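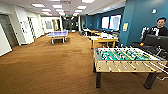

Werkus hauler returns to Penard in October update

The Werkus heavy hauler will be back on sale in the space trading game Penard when the next update goes live in October, developer Elmont has confirmed. The ship was withdrawn from the yards two updates ago after players found a way to stack its cargo pods and carry far more than the design allowed.

The new version has a fixed hold of 64 containers. The pods are now part of the hull and cannot be taken off, and the ship's mass is worked out from what is loaded when it leaves dock. Pilots who still own one of the old haulers will have it converted the first time they log in. Anything over the new limit will be moved to storage at the station where the ship was last docked, with no fee for the first month.

Inês Leitão, who leads ship design at Elmont, said the hauler had been left alone for too long.

"The old one was meant to be slow and a bit awkward to land, and people were using it to outrun patrol cutters," she said. "We wanted the slow ship back. It turns badly, it takes an age to stop, and it should be the cheapest way to move ore between two safe ports."

The hauler will cost 3206 marks at the Macedo yards, which are the only place it can be bought at launch. A smaller number of used hulls will turn up at outlying stations, some with worn engines and a lower price to match. Elmont has not said which stations will stock them.

Background entries in the ship's log have been rewritten as well. In earlier versions the Werkus was described as a military tender sold off after the border war. It is now a civilian design from the start, built for the ice trade, with the military version appearing later as a refit. The bridge has moved from the top of the hull to the nose to fit the new history, and the cabin behind it has bunks for a crew of four.

The change has been tried out on the public test server, where roughly 1000 players flew the hauler over the summer. Benvinda Coelho, who looks after the test server, said 723 reports had come in about the ship, most of them to do with docking clamps that would not release at low power. That fault has been fixed. A second one, which leaves the landing lights on after the engines are shut down, is still open and may not be sorted in time.

The same update adds two mining routes out of Macedo and lets convoy leaders set a common speed for mixed groups of ships. Insurance for ships lost inside the outer belt will go up slightly.

The servers will be down from 6am on the day of release and should be back by noon.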